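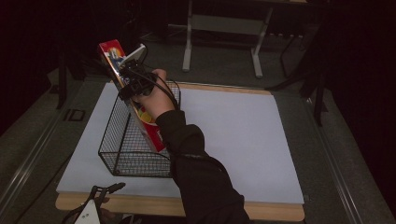
Kitchen and Household > Storage > Shelves and Baskets

Wire baskets sagging and marking the shelf in a larder cupboard

I am refitting a larder cupboard and would like some advice on load and surface protection before I buy the rest of the parts. The carcass is a Coppens tall unit with an internal width of 57 cm. The shelves are 16 mm melamine-faced chipboard resting on four pegs each. I want to stand open wire mesh baskets on them so that packets can be pulled out from the back without unloading the front.

I have had one basket in place since March. Two problems so far.

First, the underside has left grey lines on the white shelf. They come off partly with washing-up liquid and not at all with plain water. I don't know if this is coating rubbed off the wire or dirt picked up from it.

Second, tall cartons will not stand up. Anything narrow falls sideways against the mesh as soon as the basket is pulled forward, and the corners catch on the rim when I take them out.

The shelf spacing is 285 mm and I can move it in steps of 32 mm. Each basket would hold 12 cartons at most, mostly dry goods, none of it heavy. Is the answer a liner, runners, or a different kind of basket? I would prefer not to drill the side panels.

Posted by Plokton 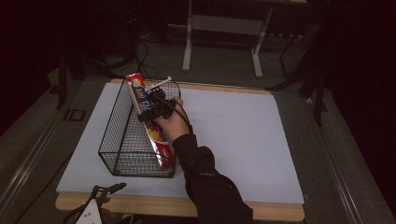 Tall carton leaning in a mesh basket, paper underneath.

Mirnilen

The two faults have separate causes, so I would deal with them separately.

Marks. Grey lines that shift with detergent are usually a mixture of fine coating dust and grease. Wipe the underside of the basket with a white cloth. If the cloth goes grey the first time and stays clean the second, it was dirt. If it goes grey every time, the coating is shedding and the basket will go on marking whatever it stands on. For the lines already there, use a melamine sponge with very light pressure and test it in a back corner, as it dulls a gloss surface. Do not use cream cleaner.

To prevent more, put something between wire and shelf. Paper works for a while but it creeps forward each time the basket is pulled. A ribbed plastic shelf liner cut 5 mm short on every side stays put better. Self-adhesive felt strips also work if you can find a flat wire wide enough to take them. On thin round wire they peel within weeks.

Leaning. A carton falls over when the gap beside it is large compared with its base. Either fill the gap or divide it. I use a strip of 3 mm hardboard across the basket, slotted over the bottom wires, with a second strip at right angles. Cut them to two thirds of the carton height. Taller than that and your hand fouls the divider.

Check your clearance as well. With 285 mm between shelves you need the height of the tallest carton plus room to tip it forward over the rim. Measure the carton along its diagonal, front bottom corner to back top corner. If that is more than the opening, you will have to draw the basket out before lifting, whatever basket you buy.

Wallton

Just get solid plastic tubs. No marks, easy to wash. Mesh is only any use for onions and potatoes.

Dunstable_Joiner

I disagree with the tubs as a general answer. They are fine for loose packets but you lose sight of what is at the back, and the moulded ones taper, so you waste space at the bottom on both sides.

On the load, nobody has answered that part. A 16 mm chipboard shelf at 57 cm span will carry dry goods without visible sag, provided the weight is spread. Two baskets side by side spread it well enough. Tins are another matter. If you change your mind and put tins in there, go to 18 mm board or screw a 20 x 40 mm batten under the front edge.

Runners are not worth it here. The usual side-mounted type needs screws into the panels, which you have ruled out, and the base-mounted type takes up height you are already short of. Two lengths of smooth plastic edging stuck to the shelf front to back will let the basket slide and keep the wire off the surface. Degrease the shelf with methylated spirit before sticking anything down and leave it overnight before loading.

One more point on the pegs. Check that all four are the same length. I had a Coppens unit with 2 short ones in the bag and the shelf rocked until I swapped them.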